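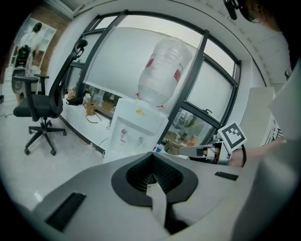 STUKLEY, April

Most of what gets passed around as advice for looking after a hand-held gripper was written for some other tool. I keep a pair going at Raju, and before that I did the same job on bench arms, so I've tried a good share of it. Some notes on what I'd keep and what I'd skip.

Compressed air. Skip it. Everyone reaches for the can first, and all it does is push grit out of the open part of the slot and down beside the slide. A dry paintbrush with the bristles cut short does better. Brush toward you, with the jaws open, then close them and brush again.

Spray oil. I was told by the man who sold us our first set that a shot of oil once a week would keep the fingers moving sweetly. It did, for three days. Then it picked up dust and we had paste. If the slide really is dry, put one drop of light machine oil on a toothpick, touch it to the rail, work the trigger 20 times and wipe off whatever comes out. Keep it off the finger faces.

Rubbing alcohol. Fine on finger pads if the cloth is damp and no more. Doubtful on printed markers. Haruto Kamata swears by it for those, and his have gone gray at the corners. A gray marker reads badly well before it looks bad. I use a dry microfiber cloth and print a new one when that stops working. Matte paper, flat backing, no shiny tape over the top. Tape glare has cost me more afternoons than dirt has.

The lens. Clean it last, with a cloth that has never touched the slide. Yes, a separate one. I keep mine in a sandwich bag.

Setting the two alike. The Citenine sheet says to match a left and right gripper by feel. I don't trust my feel, and I don't trust yours. Close each one on the same feeler gauge and adjust until both just hold it. Write the setting on masking tape inside the case lid. I've filled 11 strips that way and they are the only maintenance log I ever go back to.

Screws. Snug, then stop. Kohei Ichikawa puts blue threadlocker on everything, and I spent a long evening with a soldering iron getting one of his out of a plastic housing. Some threadlockers crack plastic too, so read the tube.

The Tenine kit. It costs more than the brush, the cloths, the oil and the gauge put together, and it contains a brush, some cloths and oil. No gauge. The case it comes in is decent.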